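Ngui Bench Automation
Fault Reviewer (part-time, fixed term)
Solturthorpe

Applications close at noon on the last Saturday in October. Late ones will be read if we haven't filled the job.

We are hiring one person to find out why our two-arm sorting cell keeps doing something it has been declared cured of. The term is 22 weeks, three days a week, on site. You would report to Erhan Güneş, who runs operations and did not write any of the control software, a fact we think is in your favor.

What went wrong

The cell is called Bresis. Two small arms share one table and sort parts into bins. It runs our acceptance work, so when Bresis misbehaves we can't sign off anything else.

In the spring, one arm closed its gripper on the other. It had been told to pick up a part. The second arm had been told to stay parked and was not parked. A finger bent, a cable pulled out of its connector, and the stop button was pressed by a technician who was standing on the wrong side of the table and had to reach across to get to it. She was not hurt. The report says "no injury" in the first line and spends very little space on the reach.

The fix was a software change to the handover rule, the part that decides which arm may enter the shared area. It was tested over a weekend and passed. The same kind of contact then happened again. The second fix was a longer wait between moves. After that came a third contact, a light one, which was logged as "operator error" although the operator was at lunch.

There have been 17 contacts in the log since then. We don't believe 17 is the right number. The log only records a contact when motor current goes over a limit, and the limit was raised after the first month to stop what were described as nuisance alarms. Whether they were a nuisance is one of the things we want you to tell us.

What we have been told so far

The arm supplier, Ploston, says the arms are within specification. The integrator says the arms are drifting. Our own engineers say the position data is fine and the camera mount moves. Each has sent us a slide deck. You will get all of them on your first day, and you are free to ignore them.

We have also been told that the problem will go away with the next software release. We have been told this before each release.

The work

- Go through the raw logs, not the weekly summaries. The two disagree in places.
- Rebuild the first three contacts from whatever records survive, and say plainly where they don't.
- Set up and run your own tests on the cell. You can stop the cell at any time and you don't need to ask.
- Look at where the stop buttons are and who can reach them from where they really stand.
- Check what happens when one arm loses its connection during a pick. We have two written answers to this and they can't both be right.
- Write one report in everyday words. Six pages is plenty. It goes to the owners and to the technicians on the same day, in the same version.

You will not be asked to fix anything. Two earlier reviews were done by people who also had a fix to offer, and both found that their fix was needed.

Who should apply

Someone who has taken faulty machines apart for a living, or worked out why they hurt people or nearly did. That might be robotics, but elevators, packaging lines, printing presses or farm equipment would serve just as well. You need to be able to read a timing log and follow a wiring diagram. You should be comfortable writing "I don't know" over your own name.

A degree is not required. We will ask for an account of one fault you got wrong at first, and what changed your mind. Please don't send one where the mistake was that you worked too hard.

You can't have worked for Ploston or for our integrator in the past six years. If you own shares in either, say so.

Pay and terms

Paid at our senior technician rate, monthly, with the rate sent to anyone who asks before applying. Travel is covered up to a limit. Nothing in your contract will stop you from reporting a hazard to the safety inspector, and there is no bonus tied to what you find.

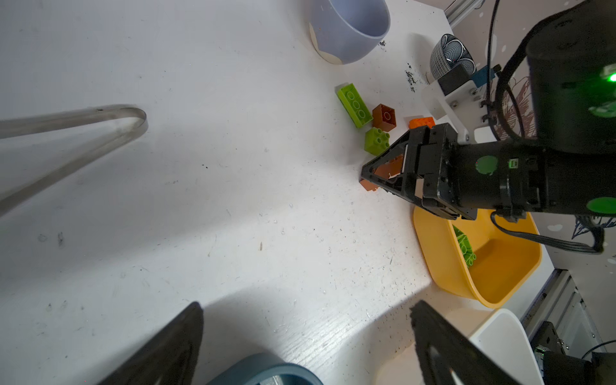 SOLTURTHORPE, October. Picking trials on Bresis are still going on with toy building bricks, one arm closing on an orange-brown brick while the other arm's fingers are over the same table. We chose bricks because they are cheap and hard to break. They also make every run look harmless, and we'd like the reviewer to keep in mind that the first contact happened on a brick run too.

Speed has been cut since the spring. It was cut by decision of a meeting, with no test behind the new setting, so please don't take it as a safeguard. The technicians' own rule is that hands stay off the table whenever either arm has power. That rule is theirs and we would like to know whether it's enough.

How to apply

Send a letter of no more than two pages and the names of two people who have disagreed with you at work. Address it to Vibeke Snorradóttir, Personnel, Ngui Bench Automation, Solturthorpe. Paper or email are both fine. We don't use screening software for this post, and Vibeke reads everything herself.

We will see up to 12 people. The interview is half a day. You'll spend the first part of it at the cell with a technician and a week of logs, with no manager in the room, and the technician's opinion counts toward the decision. Bring closed shoes. Lunch is provided.

Questions about the faults themselves should go to Erhan, who will answer them in writing and send the same answers to every applicant.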